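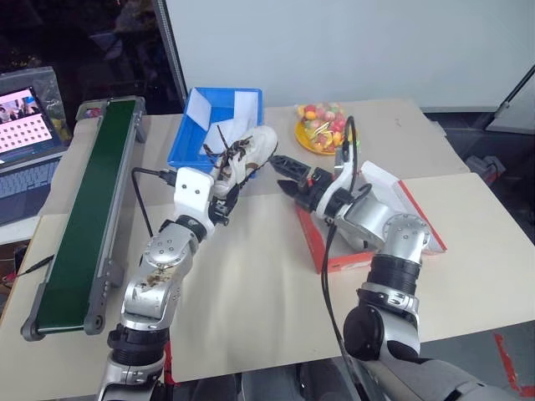

**Money and Ration Credit in the Pitcombe Novels**
Didier Vidal, final report, 3/10/26

This report asks whether the colony of Ferkereck, the main setting of the Pitcombe novels, has a market economy. Fans usually say it does not. The text is less clear.

## Method

I read all six novels and logged every passage that mentions payment, debt, wages or barter. The log has 892 entries. Entries were coded as "credit," "trade" or "gift." Passages that fit two codes were counted under the first one named in the text.

## Findings

Ration credit covers food, air and housing. It cannot be saved past 10 days, so it does not work as a store of value. Private trade still takes place at the Gastitz docks — mostly in tools and clothing — and prices there move with supply. 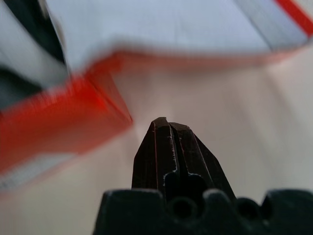
*Fig. 2. Gripper fingers and box.*

The strongest case is the Courtois debt in book four. A dock owner is held to a loan of 2,621 credits, and the council enforces it. A society without private contracts would have no court for this.

## Limits

One reader did all the coding. The short stories were left out, and two of them mention a bank.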